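Salamander night counts, is the second pass worth it?

mossbank_deb
Hello everyone, and sorry in advance for the length. We finished our spring counts along the creek at Todau on Sunday, and I've been chewing on the numbers ever since. The first pass gave us 179 salamanders over 7 plots (a lovely night, warm drizzle, everybody out and walking about). The second pass gave us 54. Same plots, same people, same headlamps! Kinga Mészáros, who set up our plots way back when, always wanted two passes, but I have folks asking me if they can please go home to bed after one.

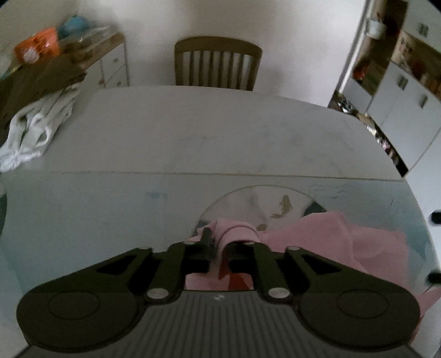 Anyway, the thing I keep coming back to is the leaf litter. By the time we come through again we've turned over every bit of it, and I do wonder if we're just counting how badly we scared them the first time.

rullico_ridge
Welcome back, Deb! I'd keep the second pass, I really would. We do two at Rullico and the drop between them is the useful part, it tells you something about how many you're missing. If you only go once you have a number and no idea what it means. I know it's a slog at eleven at night with wet knees, believe me.

tom_in_storo
I'm going to disagree, kindly. The drop only tells you that if the animals are as easy to find the second time, and they aren't. A salamander that's had its roof lifted goes down a hole and stays there. At Storo we went to a single pass and put the time into more plots, and our season total came to 544, with a much better spread up the slope.
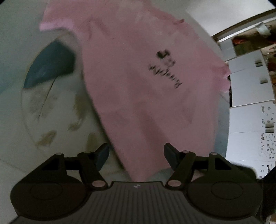
Pink top and the washing machine

rullico_ridge
Fair, but then your 544 can't be compared with your older years, can it? You changed the method partway through. That would bother me more than grumpy helpers.

tom_in_storo
It bothers me a little too. We ran it both ways for one season so there's some overlap, though I'll admit it was a dry one and I wouldn't lean on it very hard.

fernandfog
Could you leave a few days between passes, Deb? I helped at Sandu for a while and we never went back the same night. The litter gets a chance to settle, and you do get weather differences, but at least you can write the weather down.

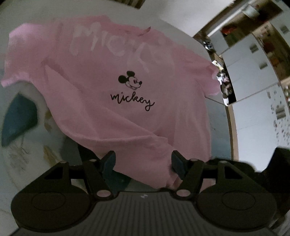 Do you put the logs and rocks back exactly where they were?

As near as we can manage. Rock first, then the animal set down beside it so it can crawl under by itself.

mossbank_deb
Thank you all, this is so helpful. I like the few days' gap, and I think I can sell it to the sleepy ones if the second night starts at eight. Tom, would you mind sending me your data sheet from the overlap season, dry or not?

tom_in_storo
Happy to. It's on paper, so give me till November, my handwriting needs typing up first.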